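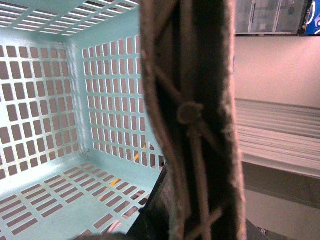 Hayley Goodall wrote to us after the second bulletin that our corrections are still too polite, that a reader who only looks at the headline will never learn the figure was wrong. We have put her comment first in this report, as it is the remark that changed our work most in the period.

Progress report to the Stirivard Fund
Project: Morkthorpe Press Watch
Date of report: Saturday, November 2, 2019

1. What we did

The project compares what regional newspapers print about flood and river spending with the public budget documents. In this period we read 1073 articles. From these, 483 contained at least one number that could be checked. The rest were opinion columns, letters, or short notices with no figures, and we kept them only for the archive.

For each checked article we store the text as it was first published and also any later version. This was slower than we planned. Several newspapers change the article without leaving a note, so our reader must open the same page again after one week and compare line by line.

2. Corrections requested

We sent a request for correction each time the difference was clear and the source was public. Most editors answered politely. A few answered that the number came from a press release and they are not responsible for it. We do not agree with this position, but we print their answer in full next to our finding, and we will continue to do so.

The most difficult case was the Mac an tSaoi column on the embankment contract. The column mixed the yearly cost with the cost of the whole contract. The author accepted the error, the newspaper did not, and the online version is unchanged as of today.

3. Bulletin

We published two bulletins. The printed edition was 2000 copies each time, left in libraries and at the bus station. After the comment from Hayley Goodall, we now put the wrong figure and the right figure together in the title. Some subscribers find this too hard in tone. We received letters for both opinions.

4. Problems

Our article database was moved to Mendix later than we promised in the application. During the move the publication dates of older articles were lost and had to be typed again by hand. This work is finished for the daily papers, but not yet for the weekly ones.

We also had no reader for the weekend editions during part of the summer, so these are less complete.

5. Next period

Until the end of January we will finish the weekly papers and publish the third bulletin. We ask the Fund for permission to move the unspent travel money to printing. The total budget stays the same. The revised table will be sent separately, together with the receipts.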